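Jul 9, 2022 - Bit-na Jin - Bench notes, paper goods

Cups, nesting and separation

Started on the paper cups today. The question from the Bisora side is still the same one: how cleanly does a single cup come away from a nested stack, and does it bring a neighbor with it. The old Colari cups were easy to separate and too soft at the rim. The Prornar cups have a stiff rim and tend to hang on to each other. I want one page that covers handling for both, so whoever refills the station next does not have to learn it from scratch.

Setup is the light wood-grain table, stack standing upside down near the middle, bases up. I kept the stack away from the table edge and the grommet hole. Room humidity 47 percent on the wall meter at the start, 53 percent by the time I stopped. That is enough drift that I would not compare the first set with the last set too closely. Paper picks up moisture at the cut edge first and the rim is the only place where it matters here.

Working method, as it stands:

Stack inverted. Take from the top. Hold the wall below the base, squeeze only until it starts to give, tilt slightly, lift. A straight vertical pull is worse on tight stacks. With no air path between the walls the second cup follows the first up and drops somewhere on the way. Tilting opens a gap on one side.

Do not press down on the stack before lifting. I did this out of habit in the first set and it seats everything tighter. 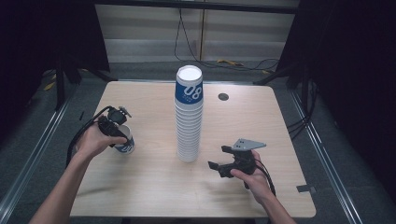 Kostiuk read the draft over lunch and disagreed with the inverted stack: base down is how the sleeves ship, so flipping adds a step, and a finger inside the mouth of the top cup gets better purchase than anything on the outside. Also wanted to know why the tilt is not given as an angle.

On the first point, yes, it adds a step. I still prefer inverted for anything people will drink from. Gripping by the inside wall is exactly what I am trying to avoid, and a finger in the mouth also pushes the wall outward against the next cup down, which makes the nest tighter at the worst moment. On the angle, I have no good way to measure it by hand and a number would look more certain than it is. "Slightly" stays for now.

Results, first pass. 17 lifts from the top of the stack with the tilt. 3 brought a second cup along. All three were in the first set, when I was still pressing down. I am not claiming the rest of the method fixed it; the two changes went in together and need to be separated. Next time I run pressed and unpressed with the same tilt.

Wall damage. Squeezing near mid-height leaves a crease if overdone. Squeezing near the rim deforms the mouth, and the roll does not always come back round. Squeezing close to the base is stiffest, but there is less wall to hold on an inverted stack and the base ring gets in the way. A little below the base is the compromise.

Inspection after separation. Turn the cup mouth up under the overhead light and look straight down into it. Three places to check, in this order: the ring where the base disc joins the wall, the side seam, the rim.

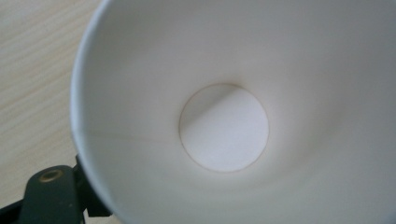
The base ring should be continuous all the way round. A break or a wide spot in the ring usually means the disc went in crooked, and those are the cups that weep after ten minutes. The side seam is a plain overlap and should run from the rim to the base with no lifted edge. Run a fingernail across it from the outside if in doubt, never from the inside. Shadows from the wall can look like a stain on the disc, so rotate the cup before rejecting it. A stain turns with the cup and a shadow stays put.

Rejects go in the recycling bin. Do not put them back in a sleeve. We had that problem in January and lost most of an afternoon re-sorting.

Open items:

- Pressed versus unpressed, same tilt, same day.
- Short stack versus tall stack. I suspect the weight of a tall stack tightens the lower nests, but I have only worked near the top so far.
- Ask Prornar whether the rim is rolled before or after the side seam is set.
- Move the hygrometer closer to the table. It reads the doorway more than the bench.

Contact: paper goods bench, Bisora workshop | Copyright Bisora | Back to top

Recent entries
Rim stiffness, Colari and Prornar compared
Sleeve storage and shelf height
Lids that do not seat: notes so far
Refill station layout, second try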